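Wanted: people who don't believe bottled water tastes better

Skilard is looking for tasters, and we would like a few doubters among them. Mumine, a water seller you may have seen at the corner store, says its small bottles taste "cleaner" than what comes out of the faucet. Maybe they do. We have read the brochure twice and found no test in it that we would trust, so we are running our own.

What you would do: sit at a table, drink small cups of water, and write down which ones you can tell apart. A session has 5 rounds. You come in for 3 sessions, all in September, and you have to make all of them. The cups carry no names. You will not learn which was which until the results are posted, and we won't tell you early if you ask nicely.

Who we want: adults who drink water every day and have no cold or stuffy nose that week. No experience needed. If you have taken a course that certified you as a water expert, please say so on the form. We will still take you, but your answers go in a separate pile.

Who we don't want: anyone who sells water, filters, or pitchers, including the Kultell kind that is supposed to "wake up" your tap water. We got 574 replies to our last call and too many were sales pitches. 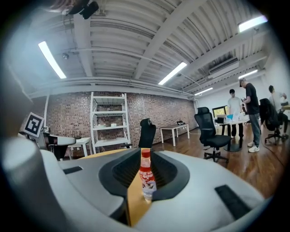 Pay is a flat fee per session, handed over when you leave, whatever you answered. Mumine is not paying for any of this and does not see the results before you do. Parking is bad. Don't wear perfume, and skip coffee for an hour before you come.

To sign up, write to Skilard, 1462 Sembiring Road, or pick up a form at the front desk before 4 p.m. Tell us what you drink at home and why. "Habit" is a fine answer.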